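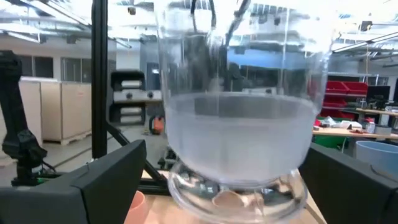

What does Stillex contain?

Stillex contains 3,000 recipe ingredient lines in English, each labelled with its quantity, its measure word and its ingredient. The lines were transcribed from handwritten household recipe books.

7 min read

Stillex, version 2

Maintainer: Hywel Skyrme
Source material: the Dreltow recipe books
Transcription tool: Brondimach

Summary

Old household recipes often give amounts in measures that have no fixed size: a teacupful, a breakfast cup, a gill, a walnut of butter, a good pinch. Parsers written for printed recipes tend to drop these words or attach them to the ingredient. Stillex is a small labelled set for testing how a parser handles them. It is too small to train a large model from scratch and was not built for that.

No conversions to millilitres or grams are supplied. Cup sizes differed between kitchens and the books rarely say which vessel was meant. Users who need conversions should make their own table and state it.

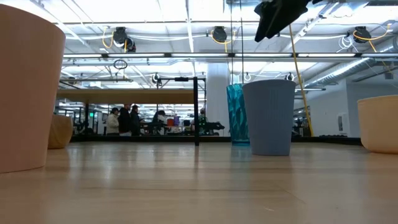 Cups on a wooden tabletop.

Files

lines.csv holds one ingredient line per row.
books.csv holds one recipe book per row, with its shelf letter and a note on condition.
measures.txt is the list of measure words, one per line, in the spelling used for normalisation.
CHANGES is plain text, newest entry first.

All files are UTF-8 with Unix line endings. Fractions are kept as single characters where the writer used a stacked fraction, and as digits with a slash where the writer used a slash.

Columns in lines.csv

line_id: unique identifier, stable between versions.
book_id: matches books.csv.
text: the line as written, including misspellings and crossed-out words. Crossed-out words are in double square brackets.
quantity: the amount as written. Empty if none is given.
measure: the measure word, normalised to measures.txt. Empty if the ingredient is counted directly, as in "four eggs".
ingredient: the remaining noun phrase, without preparation notes.
note: preparation or quality notes, such as "sifted" or "if you have it".
unsure: y if the transcriber could not read part of the line.

Splits

The test split has 900 lines. All other lines are in the training split. The division was made by book, so no handwriting occurs in both. Results from version 1 should not be compared with results from this version, because version 1 was divided by line and the same writer could appear on both sides.

Labelling

Each line was labelled by two people working separately in Brondimach. Where they disagreed, the maintainer chose a label and recorded the other in CHANGES. Most disagreements concerned words that can be either a measure or a container. "A tin of milk" is labelled with "tin" as the measure. "Milk, in a tin" is labelled with no measure and the container goes in the note column. The same rule applies to jar, packet, tub and box.

"Heaped", "level" and "scant" belong to the quantity. "Small" and "large" belong to the measure when they come before a vessel, and to the ingredient otherwise. 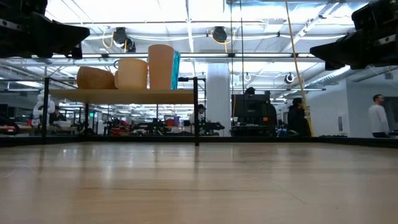 Tan cylindrical containers on a shelf, one on its side.

Known problems

- Baking is over-represented. Soups and preserves are thinly covered, and drinks are almost absent.
- The writers are not named in the books and no attempt was made to identify them.
- "Dsp" and "dstsp" are both normalised to "dessertspoon". One writer seems to use "dsp" for a heaped teaspoon, and those lines are flagged y in unsure.
- Book K has water damage along the lower margin. Several of its lines end early.
- The measure "noggin" appears in the word list but only in the training split.

Baseline

A rule-based baseline is included as baseline.py. It matches the longest entry in measures.txt after the first number word. It fails on lines with no number, such as "butter, a knob", and on any line where the ingredient comes first. It has no dependencies outside the standard library.

Use and contact

The labels and transcriptions may be reused with credit to Stillex. Scans of the pages are not distributed; requests go to the Ekwueme reading room, which holds the books and is closed on Wednesday. Corrections should quote the line_id and the proposed change, one correction per message. The next version is planned for February and will add the missing shelf letters in books.csv.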